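Redholm opens its computer repair evenings to anyone with a screwdriver

For immediate release
25 August 2018

Redholm, the repair workshop in Plokmont that has spent two years mending other people's desktop computers, is going to let other people have a go. Its new course, Gastine, teaches complete beginners to build up a tower PC from second-hand parts and take it home afterwards, where it will presumably be blamed for the broadband.

The course takes up two evenings and costs nothing. Tools are supplied. Tea is supplied too, and must be drunk at the other end of the room.

Redholm has taken in 548 unwanted desktops since it opened, most of them from offices that had bought something thinner. Of those, 505 have gone back into use in homes, clubs and one very patient bell-ringing society. The rest have been stripped for parts, and it is these parts that Gastine learners will be handling.

"People will happily take a door off its hinges but they won't take the side off a computer," said Chih-ming Chiu, who runs the workshop. "They think something will fly out. In my experience it is mostly fluff."

What happens on the first evening

Learners start with the case on its side and the panel off. The first hour goes on finding out what everything is called - a part of the evening that Chiu admits is "not a thriller" - and on cleaning. After that come the processor, the memory and the drive, in that order.

The processor gets the most time. It drops into its socket without any pushing at all, and learners who feel the need to push are asked to put it down and go and look out of the window. Memory is the opposite: it wants a firm press at both ends, and first-timers tend to be far too polite to it.

Small parts wait in a shaped tray beside the case until they are called for. Redholm introduced the trays in February, after a long winter of looking for things under the radiator.
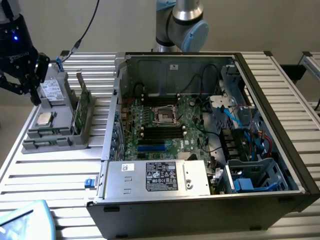 What happens on the second evening

The machine is closed up, plugged in and switched on. If it starts, the learner installs an operating system and prints something to prove it. If it doesn't, the learner gets an extra lesson in finding faults, at no extra charge, and Chiu gets to say "interesting" a great deal.

Everyone leaves with a printed guide written by Won, the small local press better known for its walking maps. It fits in a coat pocket and has a fold-out page of connectors, drawn at full size and labelled in plain words.

How to book

Places can be booked at the Redholm counter in Plokmont during opening hours. No experience is needed. Long sleeves should be rolled up, and under-16s should bring an adult who is prepared to be told what to do.

ENDS

Note to editors: reporters are welcome at either evening, and will be handed a screwdriver.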